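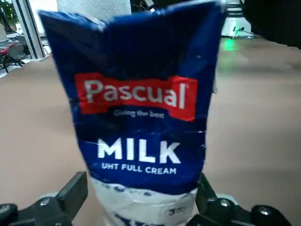 Full cream UHT, held low down by both fingers.

Kitchen tips for people teaching a robot arm to put the groceries away

I've been recording demos of kitchen jobs for a good while now, and the counter on my Grukska folder says 3,308 episodes, so I figure I've made most of the beginner mistakes at least twice. A few people on the Celtania list asked me to write down what I do with the props, and I said sure, and then it took me forever. So, props first!

Start with the milk. A milk pack is the best teacher I know. It's tall, it gives when you squeeze it, and it leans when you set it down badly. I do 50 episodes of pick and place with milk before I let myself touch anything more fun. Shut the gripper slowly for the last bit and stop as soon as the pack quits sliding. If you clamp hard every time, the policy learns to clamp hard every time, and then you hand it a full pack some Sunday morning and you get to mop.

Keep the beat-up ones, too. I used to toss a pack as soon as it got wrinkled and buy a fresh one at Auer (my grocery bill was silly). Then I ran a policy trained on nothing but crisp new packs, gave it one I'd carried home at the bottom of my bag, and it reached for thin air. Now old and new go in the same bin and I grab whichever comes up.
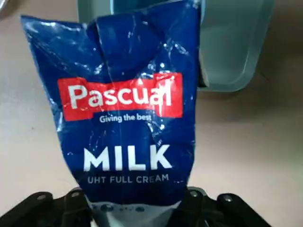

The other thing I do is turn the pack between takes. A quarter turn is plenty. I'm lazy about this when I'm tired, and it shows: I once had 111 episodes in a row with the brand name dead center, and the arm got weirdly attached to it. A sticky note next to the keyboard that says TURN IT fixed me.

Write the task sentence before you record. I type it out in everyday words, like "put the milk next to the plate," and I read it again before every take. If I catch myself doing something a little different (next to the bowl, say, or behind the cup) I either stop and redo it or change the sentence. Guessing later from the video is miserable work.

Set the table like somebody's going to eat there. For the longest time I recorded with one object on a bare surface, and those demos were neat and close to useless once there was lunch around. So put out a tray, a sandwich, some fruit, a cup, a bowl, and then shift a few of them every few takes. Not all of them at once, though - I like to be able to look at two neighboring episodes and say what changed.
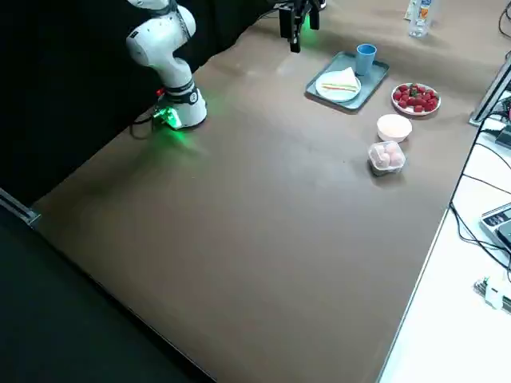
One reader wrote in to say that all this shuffling made things worse at first, with the arm hovering over the table and never committing, and that it only came right after going back to fixed spots for the first day and adding the mess on the second. I'd go along with that. If your policy can't do the tidy version yet, give it more of the tidy version.

Wipe the table. I know, I know. But smudges and crumbs build up over an afternoon and the wrist camera gets a very close look at them. I do it every 11 takes, for no better reason than that's how long a song and a half lasts on my playlist. Same cloth for the gripper pads, barely damp, and let them dry before you go again.

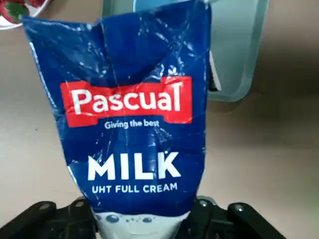
Last changed: October (added the bit on failed takes, fixed the Gorora settings)

Failed takes! I got more mail on this than on anything else. Keep them, but in their own folder, with a word or two on what went wrong: slipped, tipped, missed, bumped the bowl. If you fumble and then recover nicely, that's a good take in my book and it goes in with the rest. The arm is going to fumble, so let it see you sort it out.

For Gorora users, turn off auto-trim before you record. It likes to chop the pause at the end of an episode, and that pause is how the policy learns that it's finished and can let go. I leave my hands still for a slow count of two after the gripper opens and then hit stop. If your older episodes are already trimmed, I'd record a fresh batch of the milk ones first and see how far that gets you before redoing the rest.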